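Mivetti Sturkance 28 Dehumidifier

Code 2785. Compressor type, white or grey, castors fitted.

We stock this one because people ask for it, and because it is the least annoying dehumidifier we have sold at this price. Please read the page before you order. The box makes claims we would not make.

"Dries any room in a day" is the big one. A small bedroom with the door shut, perhaps. A cellar with water coming through the brickwork, no. If your wall is wet from a leaking gutter, spend the money on the gutter. 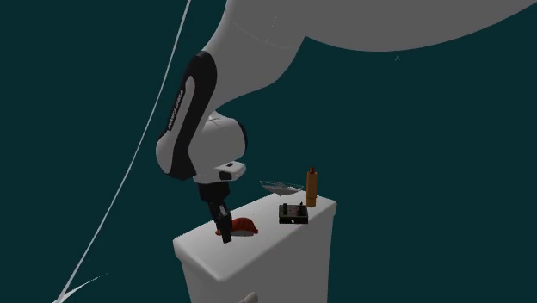
Will it get rid of mould?
It won't remove mould that is already there. You will have to clean that off yourself. Drier air should slow its return, provided the damp comes from washing, cooking and breathing and has no other source.

What the figures mean

Mivetti gives 28 litres a day. Like most makers' figures, that comes from a very warm, very damp test room, and few British homes are like that outside a wet July. In a cool hallway in winter expect a good deal less. We'd ask the same question of the Ketex and the Fang, whose boxes are just as cheerful.

The "whisper" setting is a fan speed. The compressor makes the same hum on every setting, and some customers find they can't sleep with it in the room.

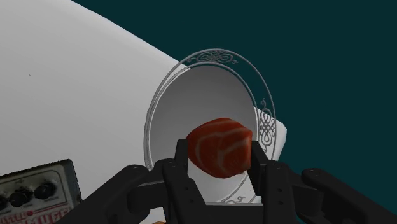

The tank is a fair size but awkward to carry when full, as the handle sits too far back. There is a hose outlet at the rear, and if you have a drain or sink lower than the machine we would use it from the first day. The hose supplied is short. Any garden hose of the right width will do, so don't pay for the branded one.

The app we can't recommend. It loses the connection, and everything it does can be done with the buttons on top.

In the box
Dehumidifier with castors
Drain hose
Washable dust filter, one spare
Instruction booklet (the English is poor, ask us for our own sheet)

Guarantee and returns

2 years from Mivetti, parts and labour. The "extended care plan" costs extra and leaves out the compressor, the part most people would want covered. You have 40 days to send the machine back to us, used or not, if it doesn't suit.

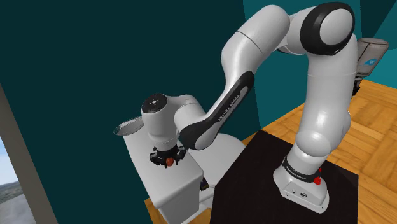 Before you order

Buy a cheap humidity meter first and leave it in the problem room for a week. If the reading stays low, a dehumidifier is unlikely to help, and we would sooner not have it back.

Page last checked Sep 23, 2021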